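The Press in the Kitchen Drawer
How a nearly lost mold-carving trade found new work in Drusuvdale

The baking mold has never enjoyed the standing of other carved household goods. Chairs and chests were listed in wills, and clocks were passed to eldest children. Molds were kept with the spoons, used until the pattern wore flat, and then burned. For this reason the surviving record of the Drusuvdale carvers is thin, and much of what is known comes from the molds themselves.

The Drusuvdale Regional Museum holds 1148 of them. Most entered the collection from farmhouse sales and were stored in grain sacks until Vija Lill was appointed curator of domestic trades. Her catalog, completed in March, is the first to sort the collection by carver instead of by parish. It identifies 18 hands, of which only two can be matched to a name.

"The carvers did not sign their work, but they had habits," Lill writes in the introduction. "One always cut his grooves deeper on the left. Another could not leave a plain space alone and filled it with dots."

The patterns fall into a few broad families. Wheels and suns are the most common, followed by sheaves, fish and a stiff, long-necked bird that appears on no other local craft. The wheel was favored for practical reasons. Its grooves could be used to break a large cookie into even shares, and in years when sugar was costly this mattered a good deal.
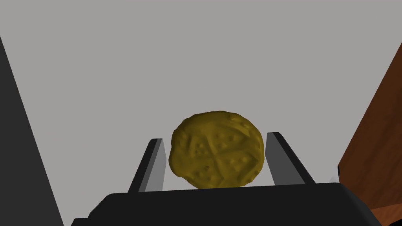 Pearwood was the preferred material. It is close-grained and holds a fine line, and it does not give its flavor to the dough. Apple was used where pear was scarce. Ylva Nyberg, who teaches the craft at the Drusuvdale folk school, accepts both but will not allow her students to begin on either. The first term is spent on linden, a soft wood that shows every mistake.

Nyberg learned the work from her great-uncle, who carved in the winter months and drove a milk truck for the rest of the year. Her course takes eight students at a time. They are taught to carve in reverse, to test each cut with a pinch of clay, and to stop sooner than they would like. A groove that is too deep will hold the dough, and the cookie will tear as it is turned out.

The recipes have proved harder to recover than the tools. The old household books give few measures and almost no times. Rachid Ait Brahim, a baker who opened his shop on the market square after training in pastry in Lyon, spent two winters working through them. The difficulty, he explains, is that modern dough rises. A sharp pattern requires a stiff dough with little or no leavening, rested overnight and pressed cold.

His version is made with rye flour, browned butter and olive oil, the last being his own addition. He sells it throughout the year and bakes a larger batch with sesame and orange flower water for Ramadan, when the line reaches the door shortly before sunset. Older customers at first objected to the oil. Several now place standing orders.

Demand for the molds has followed. Nyberg and her former students supplied over 40 last year to bakeries outside the valley, and the folk school has set aside a second workroom. The museum will lend a selection of its pieces for study, although none may be pressed. Plaster casts are provided for that purpose, and they may be ordered from the museum office.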